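The Brindstead tumbler is the glass we reach for at the end of a long day, and we think you'll end up doing the same. It's a straight-sided glass with fine ribs running up the wall, just enough texture to feel nice in the hand, and a rim that's a touch thicker than you might expect (we asked for that, after chipping far too many thin ones in our own kitchens!). It holds 263 ml, so there's room for a good handful of ice and a proper pour of something over it, or for a small iced coffee if that's more your speed.

Fedir Demchenko drew the first version for Larkico after a summer spent hunting through flea markets for glasses like the ones his grandmother kept for company. He wanted the ribs closer together than most, so they'd pick up the light from a window or a candle, and he went back and forth with the glassworks at Pestberg until he was happy with them. 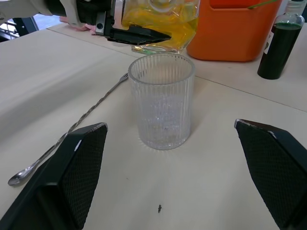

## Care and everyday use

Top rack of the dishwasher is fine, or a quick wash by hand with warm water and a soft brush. The ribs can hold on to a little hard-water spotting over time, and a splash of white vinegar in the rinse takes care of it nicely. Please don't pour boiling water into a cold glass, and keep it out of the oven and freezer.

They're lovely for stirred drinks, lemonade, juice at breakfast, even a few short-stemmed flowers on the windowsill. Several of our customers keep toothbrushes in theirs, and we've come around to the idea.

## Ordering

- Sold singly or in a box of six
- Clear glass only for now; smoke gray comes back in March
- Up to 3,000 glasses in each production run, so a short wait is possible
- Matching pitcher available in our Romaniuk range

If one arrives broken, send us a quick note with your order number and we'll mail another one right out.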